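Pricing the Meeting Room Hour

Most flexible workspace operators set their meeting room rates once, in the month before opening, and then leave them alone. The desk memberships get reviewed every year. The rooms keep whatever number was typed into the booking system at launch, usually copied from the nearest competitor and lowered a little.

Tornine, a workspace operator with one building and 200 members, reviewed its rates in January. Its general manager, Randa Karam, exported a full month of bookings and sorted them by room, start time and type of customer. The building has five rooms, the largest seating 14. Members receive free hours with their plan and pay a reduced rate after that. Outside customers pay the full rate.

The export showed that members used 70 percent of the booked hours and produced very little of the room income. Most of those hours fell between ten and noon, when outside demand was also highest. Outside customers who could not find a slot did not ask for an afternoon one. They left the booking page.

"We had a full calendar and thought the rooms were doing well," Karam says. "The calendar doesn't show you who got turned away."

Room income for the month came to $3,725. Cleaning, screen rental and the share of rent assigned to the rooms came to more than that.
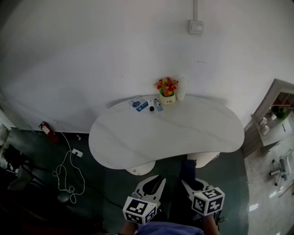
The first change was to the unit of sale. Tornine had sold time by the hour with a one-hour minimum. It now sells half hours to members and half-day blocks to outside customers, with single hours released to outsiders only two days ahead. A half-day in the large room costs $300. The block price includes setup time, so a client who wants the room at nine can enter at eight-thirty without a second charge.

The second change was to the free hours. Under the old plans, one included hour had the same value in any room at any time. Tornine replaced hours with credits. A small room after two in the afternoon costs one credit per half hour, and the large room before noon costs four. Members kept the same total value on paper, but peak use of the large room now drains it faster.

Embla Haugen, who advises independent operators on pricing, recommends credits only where the table of values fits on one screen. She has seen plans with separate rates for each room, each weekday and each season. "If the front desk has to look it up, the member has already lost patience," she says.

Cancellation rules need the same attention. At Nseir, a smaller operator with three rooms, members could cancel without penalty until the start time. Rooms were held for days and dropped minutes before use. Lina Fakhoury, who runs the site, moved the cutoff to the evening before and kept the penalty small — one credit, charged automatically. Staff can waive it once per member per quarter.

Software sets some limits. Not every booking system can hold back inventory by customer type, and several that can will not show two prices for the same slot. Operators should test this with a dummy account before announcing new rates. Tornine found that its system applied the member discount after the block price, which made a half-day cheaper than three single hours. The fix was a separate product code for blocks.

Karam plans to review the credit table twice a year and the half-day price once. The two small rooms on the second floor remain hard to fill after four, and she is considering opening them to members at no charge for the last two hours of the day.

Contact the editors | © May 2024 Pliltent Media. All rights reserved. | Back to top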